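The matching set is back, and I have doubts

Everyone in my feed spent February in a matching two-piece. Same print on the jacket, same print on the pants, sometimes the same print on the bag. Motetham has put out 8 of them for spring and the store emails keep calling it "effortless." I tried on two at the mall and I would like to argue with that word.

The first was the Plirko set in rust and cream, a cropped jacket over wide pants. On the hanger it looked great. On me the stripes hit the waist at one angle and the hip at another, and every time I lifted an arm the whole pattern slid apart. For $2000 I expect somebody to have lined up the side seams. The lining is polyester, too – check the tag, it is printed very small.

The second was by Ásgeirsdóttir, a knit set in one flat shade of moss. Better. The pants have a real waistband and the top is long enough to sit down in. But the sales pitch is that you get "three outfits in one" by wearing the pieces apart, and I don't buy it. That top with jeans looks like a top that lost its pants. I said so to the woman at the fitting room and she didn't disagree.

Then there is the lookbook. Jonton styled its version with pointed heels, a belt over the jacket, stacked cuffs and a hat. Take all that off and what's left is pajamas with a collar. If a set needs that much help, I'd wait for the sale. 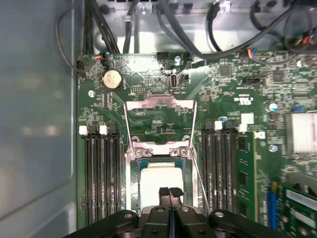

Color is where I might come around a little. The all-green sets are the ones I keep going back to, mostly the hard, slightly bluish ones and not the sage that has been everywhere. Think of the green of a computer motherboard with black cables running over it, and the little red, blue and yellow wires at the plugs. A green suit with black shoes and one small bright thing, an earring or a thin scarf, would get my money before any of the prints. Pale gray would sit fine next to it as well. I have yet to find one under $1158 that isn't see-through at the knee.

Next issue: square-toe flats, and whether anyone can walk in them past noon.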